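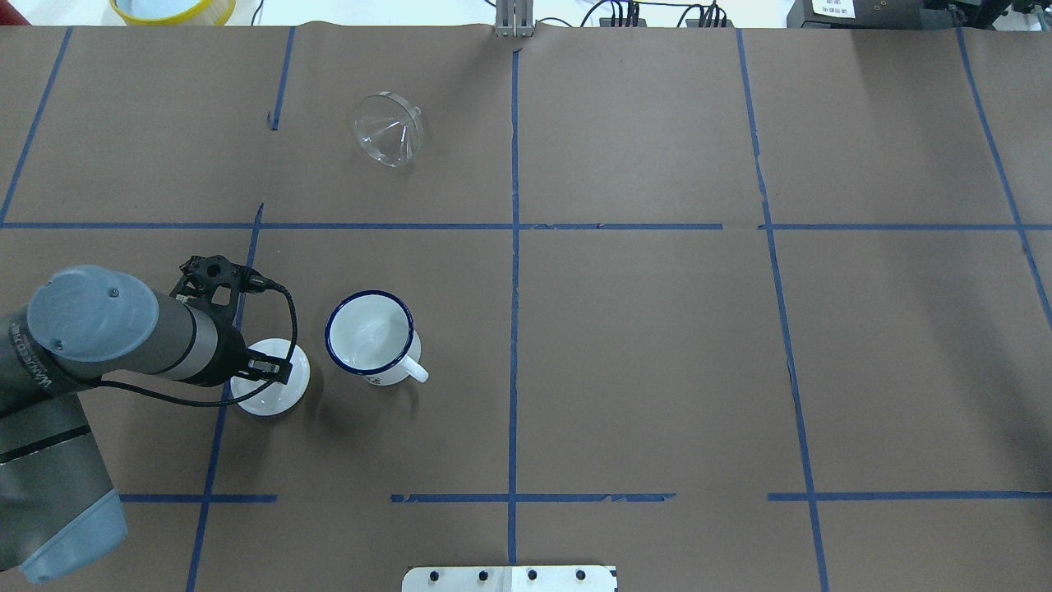
I've been teaching a robot arm to put a mug on a saucer since January and I'm still excited about it every single morning. Our project is called Kinell (don't ask, the last one was Dinonel) and the idea is that you do the job yourself, over and over, by steering the arm remotely, and the software learns from your runs. The mug I like best is the white enamel-style one with the dark blue rim, mostly for the handle. Turn it away from the arm and suddenly you have to plan your whole approach! I've done over 600 runs now and my hands have picked up habits I couldn't explain to you. I slow down near the rim, I come in a bit from the left, I hold my breath.

Guiding the arm by hand is a different feeling altogether. You grab it near the wrist and walk it through the move, and it's lovely for slow, careful stuff, but my shoulder is cooked after 30 minutes. Remote is easier on the body and harder on the brain, at least for the first 3 days.

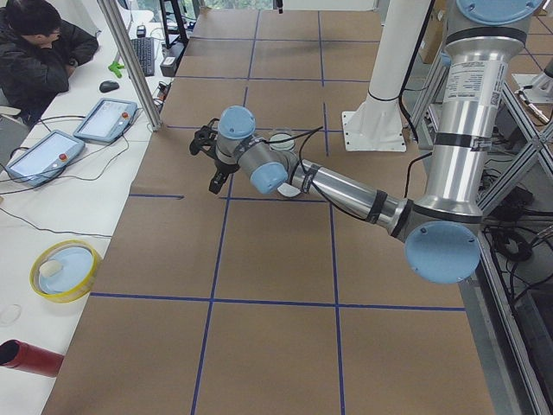 Gripper over the middle of the table, both pendants on the desk.

The blue tape grid is my favourite low-tech bit. I pick a cell, put the mug down in it, do the run, then move it to another cell so the arm doesn't learn just one spot. We're aiming for 4,000 runs before we train the big version. Next up is pouring, and I've already bought extra towels.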